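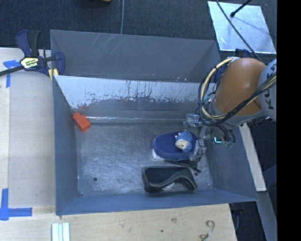

Setlists talk, speaker notes
Wed 29 June, upstairs room, doors at seven

Hello everybody, hi, come in, there are still seats on the left if you don't mind the radiator. I'm going to talk for a bit about setlists, meaning the order bands play their songs in, and why I have spent so much of my adult life getting worked up about it. (Wait for people to sit. Don't start the tape yet.)

OK. So. The first gig I ever paid for with my own money was Trolow. I was a teenager, I'd had their second album on a cassette that a cousin copied for me with the last song chopped in half, and I went along purely to hear how that last song ended. I'm not kidding. I'd been making up my own ending for a year. And they opened with it! First song, lights down, no hello, and I was still in line for a soda. I heard the ending through a wall.

(Pause here, people usually laugh, if they don't just keep going.)

That's where all this comes from. I've been writing down setlists ever since. I have 61 notebooks, the small ones with the stretchy band, and I brought a few, they're on the table by the door and you're welcome to flip through them in the break. Please don't take them home. Somebody took one home last time and I got it back in November with a shopping list in it.

PART ONE: OPENERS

Play clip 1, Mnguni, the live one. Fade it after the first chorus.

Right, so that's "Paper Boat," and they opened with that every single night for two years. It's not their best song, it's not even close, but listen to how long it takes before the singing starts. There's all that guitar going round and round, and people are finding their friends and putting their coats on the floor, and by the time Sizwe Nel walks up to the microphone everyone's facing the right way. I asked Sizwe about it once, after a show, when I should really have let the poor man eat his sandwich. He told me they picked it because the drummer liked to warm up slowly. So there goes my theory.

I still think I'm right, by the way.

The other kind of opener is the big hit straight off the top. Trolow did it to me, and I've forgiven them, mostly. It takes nerve. You get one enormous cheer and then you've got an hour and a half to fill with people who've already heard the one they came for. I've seen it work twice. I've seen it go badly a lot more than that, and the worst was a festival in the rain where you could watch the whole back half of the field turn around and head for the noodle van.

(If short on time skip the noodle van.)

PART TWO: THE MIDDLE BIT

Ask the room: who goes to the bathroom during the new songs? Hands up. Be honest, I'm putting mine up too.

This is the part of the set I care about most and it's the part that people write about least. Every band with a new record out has to play some of it, and they all know that half the crowd doesn't want to hear it. So where do you put it? Skisico used to play all the new ones in a row, five of them, like taking medicine. I saw them on that tour and I remember the bar being absolutely packed. Next time around they'd spread them out, one new, two old, one new, two old, and it was a completely different night. Same songs, pretty much! I went with a friend who swore the new album had gotten better since the year before.

Play clip 2 here. It's quiet, so turn it up, and then remember to turn it back down before clip 3 (I forgot at the library and a man dropped his coffee).

What you're hearing there is the acoustic section. I have feelings about acoustic sections. The stools come out, somebody says "we're going to slow things down a little," and a whole row of people starts telling each other about their week. But that clip is Refilwe Xaba on her own in a room that holds 600, and you can hear how quiet they are. She's got no stool, she just stepped up and started while the crew were still moving things behind her. She put it right after the loudest song of the night, too. I have it in notebook form, song nine, with three exclamation marks and a smudge that's either rain or me.

A word about medleys. Please no. If you like a song enough to play a minute of it then play the other three minutes. I know why bands do it, they've got too many hits and there's a curfew, and that's a lovely problem to have, but I have stood there getting ready for the bridge of my favorite song in the world and been handed the chorus of a different one. I make one exception and it's for Lodik, who did a medley of only their intros. All the intros, none of the songs. It was so annoying and I loved it.

BREAK, 15 minutes. Tell them about the notebooks again. Tell them the bar only takes cards.

PART THREE: ENCORES

Welcome back. Does anybody here still get excited when the band walks off? I do. I know they're standing just behind the curtain having a drink of water. I know the guitar tech is already out there tuning up for the next one. I stamp my feet anyway.

There's a letters page in an old fan magazine I collect where someone complained that a band had skipped the encore, and the replies went on for months, and I've read every one. Some people think it's rude to make the crowd beg. Some people think they've paid for the begging and they want it. I lean toward the begging, myself, but only if there's something good waiting. Coming back out for two slow ones from the middle of the record is a bit of a letdown when you've clapped your hands sore.

Play clip 3, Lodik, last night of the tour. (VOLUME.)

I was at that show. It's a room of 300 and I'm sure I can pick myself out, I'm the one who comes in early on the second verse. They'd already done the encore, the house lights were up, people had their jackets on, the cleaning music was playing, and then they wandered back out and did a song they hadn't played in years. Half the crowd was on the stairs. You can hear the stampede if you listen under the first few lines, all those feet coming back down. I looked around and a big guy in a raincoat was crying and holding a stranger's umbrella.

My notebook for that night just says "WHAT" and then the title of the song.

Now, the trouble is that setlists go online these days before the band's even out of the parking lot. You can look up tonight's show from last night's show. I know plenty of people who do, and they time their drinks by it, and I get it if you've got a babysitter and a train. I try not to look. I lasted until the second week of the last Trolow tour and then I cracked, in the dentist's waiting room, and found out they'd moved my song to the very end. So I went along knowing, and I made sure I was nowhere near the soda line, and I got to hear the whole ending standing in the middle of the floor.

It goes up a note. My version went down.

QUESTIONS

Repeat each question into the mic so the back can hear. If it goes quiet, ask what the best opener they ever saw was, that usually gets them going. If the man who likes prog is here, take his question last.

Things people normally ask: have I ever played in a band (bass, badly, two shows). Do I write down covers (yes, with a little C in a circle). Do I ask for the paper setlist off the stage afterward (yes, always, and I've got long arms).

Thank Refilwe for letting me use the clip. Pick up the notebooks before stacking the chairs.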